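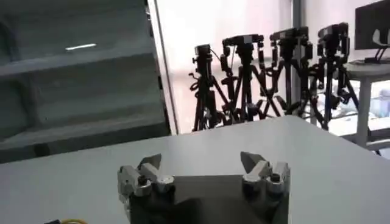
Bernadette Begay wrote in to say I was being unfair to Grimov, and that a small aerospace program has to start somewhere, so why pick on its brochure? Fair enough. I've read the brochure again and I'm still picking on it.

Home Posts Old Posts About Contact

My complaint is with the line that says 900 graduates are "working in the space sector." Working as what? I called the alumni office and got a pleasant person who told me the number includes anyone whose employer has ever sold something to a satellite company. By that measure my brother-in-law is in the space sector. He sells carpet tile.

The same page says the senior design class "partners with industry." One partner is Besnard, and fine, they make valves and they send an engineer over in October. The other is Staltura, and all I can find on Staltura is a logo and a phone number that rings.

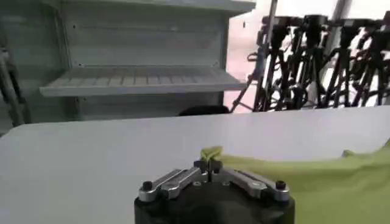
I also asked how many of last year's seniors took a real controls course, with a lab and a grade, before they graduated. The answer was 13. The catalog lists two such courses, but one hasn't been taught since the old instructor left, and it's still in there with his office hours.

Apolline Rey, who went through the program and has more patience than I do, thinks the teaching is good and the marketing office is the trouble. Maybe so. She did her project on fuel slosh in a tank the size of a paint can, and she can still talk about damping for 30 minutes without notes. I believe her about the teaching. I'd believe it faster if the school printed that and dropped the rocket on the cover, which isn't theirs. 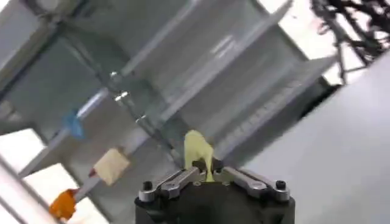 And then there's the fee. Every student now pays $367 a semester for "flight lab access," and the flight lab is open in the afternoon until 4:30, when most of them are in class. I asked who set the hours and was sent a link to the brochure.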